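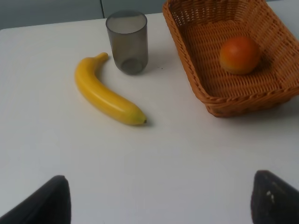 Figure 3. Tabletop with a translucent gray cup and a yellow banana.

4.2 Alert timing and muting behavior

The second part of the study examined how drivers used the mute control of a dashboard radar detector during ordinary commuting. The Vastalix unit was chosen for its event log, which stores the band, signal strength and time of each alert together with any button press that follows. Logging was enabled on all nine units before they were handed to drivers, and the firmware was left unchanged until the units were returned.

A total of 592 alerts were recorded. Of these, 322 were muted by the driver before the signal ended. The remainder either ended without a button press or were silenced by the automatic mute, which lowers the volume after a fixed delay. Alerts shorter than one second were kept in the total, although a driver could hardly be expected to respond to them.

Muting was most common on the K band. This agrees with the earlier work of Rattanakul, where door openers and blind spot sensors in nearby vehicles produced most of the alerts on that band. Laser alerts were rare and were seldom muted. They were also brief, and the log gives no means of separating a driver who chose to leave the tone on from one who had no time to reach the button.

Two display modes were compared. In the standard mode the unit shows the band letter and a bar for signal strength. In the reduced mode only the bar is shown, and the band is given by the tone. Drivers in the reduced mode took longer to press the button on their first trips. The difference grew smaller with use – by the last week it was within the spread found between individual drivers – and we do not treat it as a lasting effect of the display.

The position of the unit on the windshield was not controlled. Drivers were asked to mount it below the mirror with a clear view of the road, but several moved it lower to bring the controls within reach. Mounting height was noted at return and is included as a covariate in the model of Section 4.3.

One unit lost its log for 60 minutes after its power plug worked loose. The gap was left unfilled. Timestamps on the other units were checked against the Guveck reference clock at the start and end of the study, and the drift was small enough to be ignored. Coding of the button presses was carried out by Rungnapa Ruangrit using the rules listed in Appendix B.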